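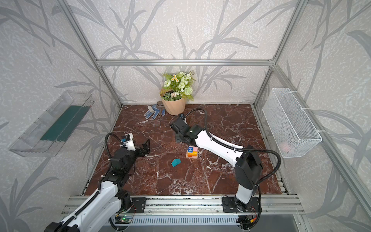
## Members' Forum: Surfaces and Finishes

### Thread: Resealing interval for veined tabletops

**Insaurralde_Facilities** | Monday, 8:40 a.m.

Our office is revising the maintenance schedule for the Skultside building and requests comment from members with relevant experience. The present schedule calls for all natural stone tabletops to be resealed every 6 months. It was adopted before the current staff were appointed, and no record of the reasoning has been found.

There are 58 tables within the scope of the schedule. Most are in shared rooms and receive light use. The contractor's quotation for the May round is $3000, and management has asked whether the work is required at all.

Members are invited to state the interval they follow and the test, if any, on which it is based.

**jarkero_stonecare** | Monday, 9:15 a.m.

A fixed interval is not recommended. The accepted practice is to place a small amount of clean water on the surface, leave it for fifteen minutes, and wipe it away. Where the stone has darkened, it should be resealed. Where it has not, the existing treatment may be left in place.

Dense, polished marble will often pass this test for several years. Repeated application to a surface that does not absorb it leaves a dull film, and removing that film costs more than the sealing did.

**north_annex_office** | Monday, 9:52 a.m.

This office respectfully disagrees with the previous reply. The water test is sound for a single kitchen counter. It is less suitable for a large building, where it must be carried out table by table and the results written down. We attempted it for one year. The staff hours came to more than the sealing contract, and two rooms were missed entirely.

We now reseal once a year during the summer closure and have received no complaints.

**jarkero_stonecare** | Monday, 10:20 a.m.

An absence of complaints does not establish that the work was needed. I would also ask whether any of the tables have been etched. Sealer offers no protection against vinegar, citrus, or acidic cleaners, and many offices pay for resealing when the damage in question is etching and requires repolishing.
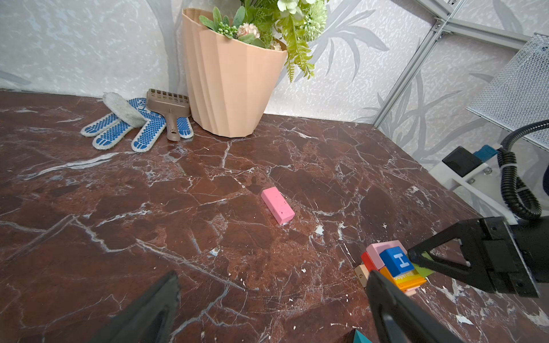
**Insaurralde_Facilities** | Monday, 11:05 a.m.

We thank both members. Etching has been reported on 6 tables, all in the ground floor dining area. A separate quotation of $900 was obtained for repolishing these and had been set aside pending the sealing decision.

The cleaning product in use is Brakolus. The label on our supply gives no pH value. We have written to the supplier and will post the response.

**north_annex_office** | Monday, 11:31 a.m.

If the product is acidic, it should be withdrawn before any repolishing is approved. On that point we are in agreement with the member above. We maintain our position on the yearly interval.

**desk_four** | Monday, 1:10 p.m.

May I ask whether the tables have been confirmed as natural stone? Our own inventory listed several as marble that were later identified as a printed laminate. The pattern was convincing from above, and the material was only established by inspecting the underside. Sealer should not be applied to laminate.

**Insaurralde_Facilities** | Monday, 2:25 p.m.

The inventory states "marble" without further detail. The undersides will be inspected this week, and the May round is on hold until that has been completed. The dining area will be inspected first.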